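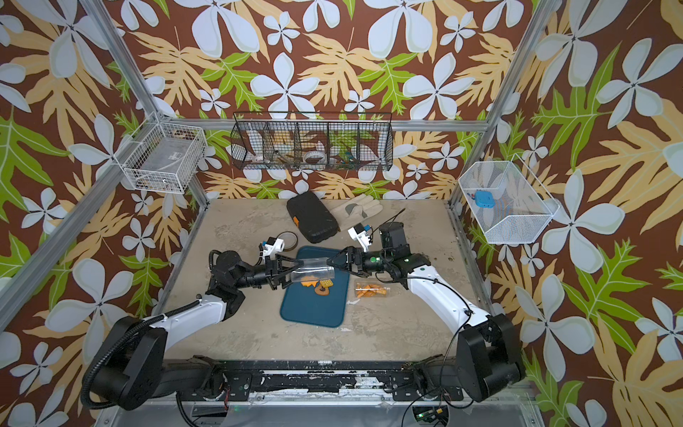 Fig. 6. Cup held on its side over the tray, snack container at right.

Serving dry snacks with the Fagerlund tray

Use this section for crackers, chips, pretzels and small cookies. For dips and cut fruit, use the deep bowl.

Before first use

1. Peel the film from the tray and wash both sides in warm, soapy water.
2. Wash the clear plastic cup and the storage container separately. Do not use a scouring pad, as it will dull the plastic.
3. Dry all pieces with a soft cloth. Crumbs stick to a damp tray.

Filling the cup

1. Set the tray on a flat tabletop, near the centre, with space on all sides.
2. Stand the snack container to the right of the tray. Left-handed users can put it on the other side.
3. Fill the cup no more than halfway. The container holds 600 mL, enough to refill the cup several times.

Tipping out onto the tray

1. Bring the cup over the tray before you tilt it.
2. Lower it until it is just above the surface, then lay it over on its side. Keep it level and let the pieces slide out.
3. Tap the base of the cup once or twice if sticks are caught inside.
4. Spread the pieces in a single layer, clear of the rounded corners.

Note: Flat chips travel farther than ring-shaped cookies. If you are serving a mix — chips, a few crackers, a cookie or two — tip the chips last.

Caution: Do not pour from a height. Thin chips break, and the colour in orange seasoning can mark a light tabletop. Wipe spills up promptly with a dry cloth, then a damp one.

Caution: The tray is not an oven dish. Keep it away from elements and burners.

Storing leftovers

Return dry pieces to the container and close it with the lid supplied. Throw out anything that has picked up moisture. Replacement lids are listed under part 163.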